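Tuesday, late

Spent the evening on the simulated kitchen for the two-arm build. Batska loads without errors now, so I moved on to the hands. Ran 15 trials before Tirta Lau called about the Hendik motor mounts – 3 are printed, 6 to go.

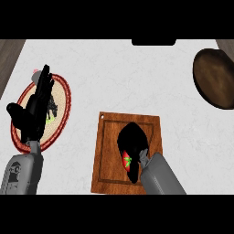
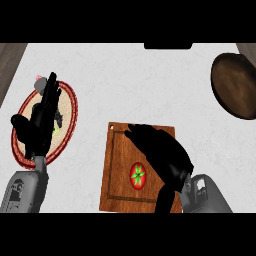 Still want the real bench to match the sim before anything gets bolted down. I measured the garage table again and it is 886 mm deep. The cutting board goes in the middle, with the woven mat to the left of it. Need to find a wooden bowl.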